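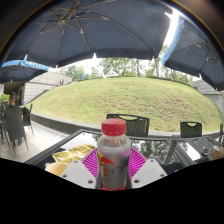
图1 玻璃桌面上的红盖透明瓶，左边是揉皱的金色箔纸，右边的小玻璃容器里是深红褐色的东西

桌上的包装：瓶盖、标签和箔纸的拆分与归类
材料与日常用品课程 小组项目报告
第2组：Uchenna Wike、Rasha Saliba、Hauwa Jibrin、Ekua Annan
指导：Temitope Onyeka
2022年2月

一、选题经过

我们组最早想做的题目是外卖餐盒，后来发现别的组已经报了，只好重新想。那天大家在Ekwueme楼吃点心，吃完收拾桌子，Hauwa拿着一个饮料瓶问：瓶盖下面那一圈到底算瓶盖还是算瓶身？结果四个人四种说法，吵到点心渣都没人擦。题目就这么定了！

我们给项目取名叫Flitari，没有什么含义，是Ekua随口念出来的，念着顺就留下了。项目要做的事情很简单：把一次普通的茶点之后桌上剩下的包装拿来，弄清楚每样东西由哪几部分组成，能不能徒手拆开，拆开以后放进哪个桶。听起来像小学生的手工课，可是做起来真的很有意思，尤其是标签那一部分，后面会专门写。

二、对象

我们只看茶点桌上常见的东西，分成下面几类：

带螺旋盖的塑料瓶，包括瓶盖、防拆环、标签、瓶身
金属色的包装纸，就是包糖果和小点心的那种，吃完随手一团
小玻璃容器，装果酱、蘸料一类的东西

图1里的瓶子是很典型的一种。瓶盖鲜红，侧面有竖向的棱，下缘有一圈单独的防拆环；瓶肩透明，往下是银灰色的标签，上面有黄色圆盘和一头跃起的红牛。写这份报告的时候我们反复提到“盖、环、肩、标”，指的就是从上到下的这几段。

纸巾、吸管和一次性餐具没有算进来。Rasha觉得吸管很值得做，我们都同意，但时间只够做一件事，留给下一届吧。

三、工具和地点

拆分在536教室做，那里有水池，也有一张够大的桌子。工具如下：

温水一盆
塑料刮片
圆头剪刀
厨房秤
旧毛巾
贴了字条的收纳盒，每类材料用一个

剪刀一开始用的是尖头的，Uchenna剪防拆环的时候差点戳到手，第二次就换成圆头了。提醒以后做类似项目的同学：防拆环比看上去结实得多，剪的时候刀尖朝外，另一只手不要握在瓶口上。

四、怎么做的

先空瓶，再冲洗，然后从上往下拆。

瓶盖拧下来之后先不要急着扔。我们会看盖子里面有没有另外一层垫片，有的话用刮片挑出来单独放。很多盖子里面什么也没有，直接就是一整块，拿在手里特别干净利落，Hauwa每次遇到这种都会欢呼一下。

防拆环留在瓶口上。它和盖子之间原本有细细的连接点，拧开时断掉，环就卡在瓶颈的凸缘下面。徒手能不能取下来？我们试了，有的能撬下来，有的怎么都不行，只能剪。Kerkness这边的分类说明没有提到这一圈东西，我们去问了回收点的工作人员，对方说留在瓶子上交也可以。听到这个答案大家都松了一口气，也有一点失落，毕竟为了它花了整整一个下午。

标签是最花时间的。我们碰到的标签大致分两种脾气。一种是套上去的，沿着边剪一刀，整张就脱下来，完整得可以贴进本子里。另一种是胶粘的，干撕必断，断口留在瓶身上，白花花的一片。泡温水会好很多，但水不能太烫，薄的瓶身遇到很烫的水会变形，我们就弄歪过一个，站都站不稳了。

泡过的标签从角上慢慢揭，用刮片贴着瓶身往前推，手上稍微用力就行。Ekua手最稳，后来这一步基本都归她。

箔纸要先展开。一团箔纸看起来是一样东西，展开以后常常发现背面还有一层纸，或者里面裹着碎屑。我们用了一个小办法来区分金属箔和镀了金属色的塑料膜：把它捏成团再松手，金属箔会保持捏过的样子，塑料膜会慢慢弹开。这个办法是Temitope老师教的，试了很灵，不过遇到纸和箔贴在一起的就说不准了，我们把这类单独放了一盒，写上“待定”。

小玻璃容器最省心。倒空，用旧毛巾擦一遍，再冲洗晾干。黏在底上的果酱泡一会儿就下来了。要说麻烦，就是容易磕碰，所以我们把玻璃都放在水池另一头，离剪刀远远的。

五、结果

先说最让我们高兴的一点：塑料瓶的各部分几乎都能徒手或者用很简单的工具拆开，不需要任何专门设备。盖子最容易，套式标签其次，防拆环和胶粘标签最难。

称重我们只做了一轮，把拆下来的盖子、环和标签放在一起，大约100克，比想象中多。捧在手里轻飘飘的一堆小东西，放到秤上数字一直往上走，Rasha不相信，又重新归零称了一遍，还是一样。瓶身没有和它们放在一起称，这是我们计划上的疏漏，所以两者的比例没法给出来。

归类方面，意见不一致的主要有2处：

第一是“待定”盒里的复合箔纸。Uchenna主张全部放进其他垃圾，Hauwa认为能撕开的应当撕开再分。我们最后按Hauwa的办法试了，一部分能撕开，剩下的还是进了其他垃圾。
第二是带着残胶的瓶身。胶要不要彻底清掉，我们查到的说法不统一，报告里先按“标签揭掉即可”处理。

六、和原来的设想有什么不同

做之前，大家都以为颜色越鲜艳的包装越难处理。拆过以后觉得颜色和难不难关系不大，要看连接的方式：套着的好办，粘着的麻烦，压在一起的最头疼。一个大红的盖子拧下来就完事，一张朴素的白标签反而能磨掉半节课。

另外，桌面本身也值得说两句。12月我们在Lodard咖啡馆做第一次观察的时候，发现同样的一堆东西放在浅色木桌上很容易被收走，放在深色、反光的玻璃桌上，小的透明容器就容易被漏掉，因为桌面上全是天空和树的倒影，眼睛一下子抓不住。金色箔纸倒是很显眼，亮闪闪的，谁都会先拿它。这只是我们坐在那儿喝茶时的印象，没有做过对照，写在这里供以后的同学参考。要是有人愿意做一个“桌面颜色与收拾遗漏”的小项目，我们全组都愿意去帮忙收桌子！

七、不足

样品都来自我们自己的茶点和Lodard，口味决定了包装，所以种类偏甜。要是换成别的组去做，多半会看到更多的薯片袋。
拆分时间没有记录，“花时间”“省心”都是做的人的感觉。
箔纸的判断方法对复合材料不可靠。
只问了一个回收点，别的回收点对防拆环怎么看，我们不知道。

八、分工

Uchenna Wike：清洗、剪防拆环、第五部分初稿
Rasha Saliba：称重、联系回收点
Hauwa Jibrin：箔纸和玻璃、第四部分初稿
Ekua Annan：标签、排版、项目名字

感谢Temitope Onyeka老师借给我们厨房秤，也感谢Lodard的店员让我们每次都坐到打烊。揭下来的完整标签已经贴在一本活页册里，放在536教室的窗台边，想看的同学可以去翻，翻完请放回原处，有几页胶还没有干透。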